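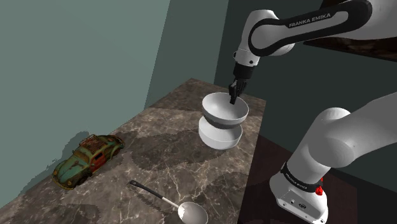
Robot arm and two white bowls on a stone countertop. Computer rendering.

I read the whole spending report of the Breno Renewal Office so that my neighbors do not have to. It has 718 pages with the annexes. I will write what I understood in this thread. English is my third language and budget language is maybe my fifth, so please correct me if I am wrong.

First, for people who do not live here. The Breno Renewal Office was made by the state after Strömberg closed the mill in Cliltby. The job of the office is to help the towns of the valley find other work. Cliltby and Grurkby are the two largest towns, and they do not agree on many things.

The report is dated April 2024 but it covers the budget year before that. It was put on the website without any announcement. I found it only because I was looking for the bus timetable.

What everybody is angry about is the rent. The office has its main rooms in the old bank in Cliltby, and the lease is for 10 years. The office itself is only funded for five. I read this part three times. There is a clause that lets the state take over the lease for "another public purpose," and no purpose is named.

The state representative for our side says this was the only building with enough space and a ramp. The opposition says there was a free floor in the Grurkby town hall. Both of these things can be true. I have been on that floor in Grurkby and the elevator was out of service on the day I went, but it was one day and I do not want to judge from it.

Now the grants. There is a small business grant with a limit of $3000 for each business. You can use it for equipment, for training, or for moving costs. You cannot use it for wages. For a bakery or a repair shop this is helpful, but many people here wanted help exactly with wages, in the first months after the mill.

The form for this grant is very long. I helped a neighbor with it in the winter. They ask for a "market outlook statement." She cuts hair. We wrote that people in Cliltby will continue to have hair, in more polite words, and it was accepted.

The larger grants are in Annex D. Here I have a real complaint. The names of the companies are given but the number of jobs is in a different annex, and the two tables are not in the same order. One is by alphabet and the other is by date of decision. If you want to know how many jobs came from one grant you must go back and forth all evening.

I wrote to the office about this. They answered the next morning, politely, and said the next report will have one table. So I give them credit for that. I will look for it in November, when the half-year update should come.

Someone asked me in a reply if Strömberg paid anything into the fund. Yes. It is in the chapter called "Other Contributions," it is short, and the payments stop before the end of the program. The report does not say if this was the agreement from the start. I have asked and I will post the answer here when I have it.

Also a reply from Grurkby, that their town gets nothing. This is not what the report shows. Grurkby got the training center and the road work near the rail yard. But the people who work in the training center are counted under Cliltby, where the main office is, so on paper it looks worse for Grurkby than it is. I think this is a bad way of counting and it makes the two towns fight for no reason.

About staff costs. The opposition says too much money goes to salaries. I looked at the lines. A good part of what is called "staff" is the advisers who sit with former mill workers and go through job applications with them. I sat with one of these advisers myself. Without her I would not know how to write a resume in the form they like here. For me this is a service to people and I would put it in another column.

But the line for outside consultants I cannot defend. It is almost as long as the line for advisers, and the description is "strategic support," again and again. I would like to read one page of this strategic support. If anybody has it, please send it to me.

The state budget hearing will have a session on the office. Residents can send written comments through the legislature website. You must choose a topic from a list and our valley is under "Regional Programs, Other." It took me some time to find.

I will send in a comment about the lease, the two tables, and the consultants. If you want to read my text before I send it, write to me. I would be glad if somebody from the Grurkby side looks at it too, because I live in Cliltby and I surely see some things only from here.

Correction to the post about rent: the clause says "other public use," not "another public purpose." Thank you to the person who checked.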